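Project diary, Wednesday, August
Kept for the Household Tasks group at Ciden

The morning was given over to the simulated kitchen. The Ljungberg build was loaded at 8 and passed its opening checks without remark, and collection under the revised protocol began directly afterwards. The protocol now asks that each demonstration begin from a fresh arrangement of the table and that the operator pause briefly before the first movement. The pause was requested by the training side at Eston, who have found it difficult to tell where one episode ends and the next begins.

Csenge Pintér took the controls for the first session. Twenty-seven demonstrations were attempted and sixteen were accepted. Of those set aside, the greater part were lost to hesitation at the grasp, and the remainder to a fault in the recorder, which dropped the joint readings while continuing to save the pictures. The fault has been entered in the register. It is the same one that was thought to have been closed in the spring.

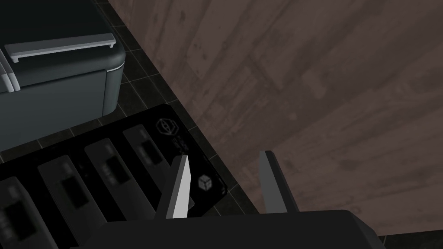

A longer discussion followed on the matter of the close views. Eston would prefer that every episode carry them alongside the wide view, and the storage required for this is considerable. It was agreed that they should be kept in full for the present. The question of reducing their rate was put off until Zarkine, our labelling tool, is able to show two views side by side without losing its place.

Instructions were also revised. The written sentence attached to each episode had been left to the operator's judgement, and the result was a good deal of variety of the wrong sort: one person writes "bread", another "loaf", a third "the item". Variety in wording is wanted, but it should be chosen with care and recorded as such. A short list of permitted terms will be drawn up, with room for additions on request.

The second session opened after lunch with the table laid for the bread task. Both arms were in use. The loaf stood in the middle of the tabletop, with a knife, a spoon, a plate and a cup left about it so that the learner should not come to expect a clear surface.

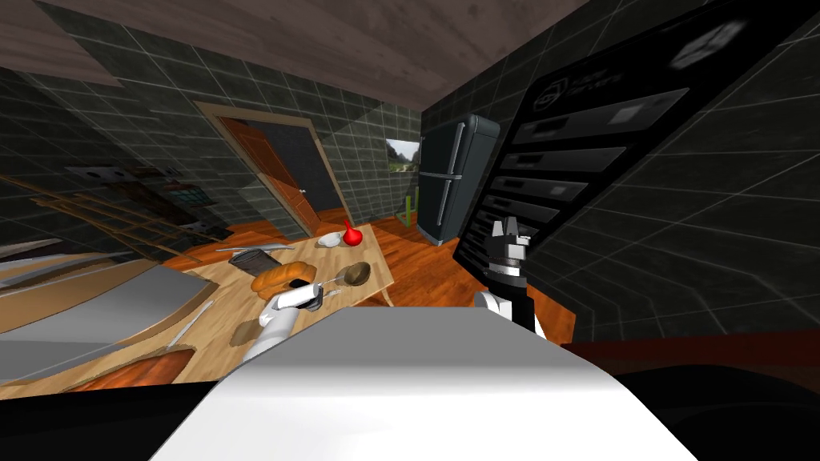
I remain of the opinion that failed attempts ought to be kept and marked, and I said so again at the close of the day. Csenge is inclined to agree — her argument is that a missed grasp followed by a sound recovery teaches more than a clean one — but the present format has no field in which a recovery may be noted. She will draft a proposal and send it to Eston.

Outstanding: the recorder fault, the list of terms, and access to the Ljungberg build for the five new operators, which was promised last week and has still not been granted. Training for them cannot be booked until it is.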